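FOR IMMEDIATE RELEASE

Friday, August 17, 2018

Wullel Drops "Holds Its Shape for Life" From Its Knitwear Labels

Company publishes repair records and says most advice on storing sweaters, including its own, was never tested

Knitwear maker Wullel said today that it will remove the words "Holds Its Shape for Life" from every sweater, cardigan and knit dress it sells. The change starts with the fall line. Garments already in stores will keep the old tag until they sell through, and the company will not be adding a sticker to cover it.

The decision follows a review of garments sent back to the Wullel repair desk. Of the 1,486 pieces in the review, 958 came in with a stretched hem, neck or cuff. The rest had moth damage, pulled threads, seam failures or nothing wrong that the desk could find.

Wullel does not claim that these numbers say much about knitwear in general. People mail in a sweater when something has gone wrong with it. The ones that are doing fine stay in the drawer, and no repair desk will ever hear about them. What the numbers do show is that a promise of lifelong shape did not match what was arriving in the mail.

"I was asked for the test behind that line on the label, and I went looking for it," said Signe Snorradóttir, head of product at Wullel. "There wasn't one. Somebody liked how it sounded, and after a few years we all believed it."

The company also looked again at its care leaflet, which told customers to fold all knits and never hang them. Wullel still thinks folding is the safer choice for heavy pieces. It is less sure about the word "never." Many customers have a rail and no drawers, and a light rib with a firm edge may well do better on a padded hanger than crushed at the bottom of a pile. The old leaflet made no distinction between a fine rib and a chunky cable, or between wool, cotton and blends.

To get better answers, Wullel has asked Skameck, an independent textile workshop, to run a storage trial with 400 garments. They will be kept 3 ways: folded flat, hung from the shoulders, and folded once over a bar. Each piece will be measured at the neck, chest and hem before it goes into storage and again when it comes out. The trial ends in February. Results will be published whether or not they favor Wullel's yarns, and the measuring method will be published with them.

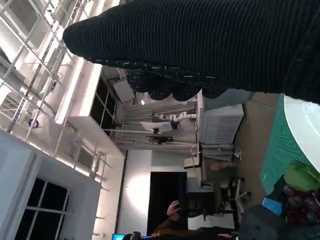

Ribbed knits are getting the most attention, largely on account of how they are sold. Shoppers are told that ribs "spring back," and often they do. Rib is stretchy by construction, and a good one will recover well from an afternoon of being pulled around. Whether it recovers from a whole winter on a thin hanger is another matter, and sales copy tends to slide from the first claim to the second without a pause.

Edges are a separate problem. A hem worked in a thicker or more textured yarn than the body can steady a garment, or it can add weight at exactly the point where weight does harm. Wullel has said the first of these in its catalogs. It has no records to support it over the second.

Rawan Azar, who is leading the trial at Skameck, cautioned against expecting too much from the results.

"We can tell you what happened to these garments, stored this way, over this stretch of time," Azar said. "If a company wants to turn that into a promise about your closet, I'd read the small print. Your closet is damper than our room, or drier, and you wear your clothes."

Azar added that the workshop will not test cedar blocks, scented sachets or vacuum bags. Several suppliers offered free samples on the condition that they could see the findings before publication. Skameck turned them down.

Dark colors present a difficulty of their own. Small changes in a black knit are hard to judge by eye, and customers sometimes report a garment as misshapen when the fabric has only relaxed and would come back after a careful wash. For that reason, Skameck will rely on tape measurements taken on a flat surface. Opinions on how a sweater looks will be noted and kept out of the totals.

Until the results are in, the Wullel care leaflet has been cut to a single page. It suggests folding heavy knits, supporting the shoulders of anything that has to hang, and drying flat. It says plainly that these are habits the repair desk considers sensible and that they have not been proved. The section on freezing sweaters to "refresh the fibers" is gone.

The two lines most affected by the label change are Ragab, the company's fine-gauge rib range, and Illo, its heavier winter range. Yarns, patterns and prices are not changing. Wullel wishes to be clear that the sweaters are the same sweaters and that customers should not read the shorter label as a sign of a new or improved product.

"We still think we make a good sweater," Snorradóttir said. "Some of them will bag at the hem. If yours does, send it to us and we'll see what can be done, and sometimes the answer will be not very much."

About Wullel

Wullel makes sweaters, cardigans and knit dresses and runs a repair desk for its own garments. Repair requests can be left at any store that carries the Ragab or Illo lines.

About Skameck

Skameck is a textile workshop that measures and tests finished clothing. It is being paid by Wullel for the storage trial at its standard rate.

Press questions about the label change should go to Signe Snorradóttir at Wullel. Questions about the trial method should go to Rawan Azar at Skameck — the two offices will not be answering for each other.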